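Talks > Automation Track > Speaker Notes > Keeping a two-arm cell alive

We use cookies to remember your preferences. Accept or manage settings.

Keeping a two-arm cell alive – notes, 12 slides, don't rush the middle

Start with the claim we were sold. Hirkelis told us the cell would look after itself after the first week. Pause here. I have the service log and it has 209 entries in it.

Slide 2. Both arms bolt to plates on one rail along the near edge. Good for changing the reach, bad for keeping the two arms honest with each other. Someone nudges a plate in March and every saved position on that side is off. Mark the rail with a paint pen. The Delel software has a drift check and I've yet to see it catch anything before I did.

Slide 4, cables. I'm told they're rated for more than 1,024 hours of bending. Maybe they are, on a bench. Ours wore at the base, where they hang down and get caught. Leave slack at the elbow, look at them every morning before power goes on.

Slide 6, fingers. Wrappers are slippery and the fingers pick up grime. Wipe them at the start of a shift. The Czarnecka manual says monthly – I don't believe whoever wrote that has ever picked up lollies for a living.

Slide 8. Lighting and background. Eson's people wanted plain grey walls for the camera. We kept the patterned wallpaper and grip failures stayed where they were. Say clearly that this is one cell and proves very little.

Slide 11. What I'd ask a vendor now: who re-teaches the positions, how long it takes, and can I watch. If the answer is a video, ask again.

Last slide, leave it up for questions. Two arms, one tray, one gripper in close to the snack packets, the other down in the tray, and that's where most of our collisions came from. 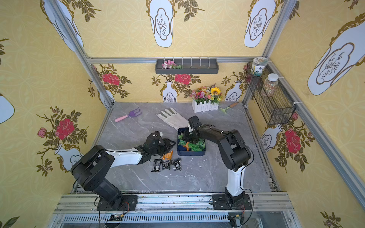

If somebody asks about payback, say we haven't worked it out, and that I'd be wary of anyone who has after one year.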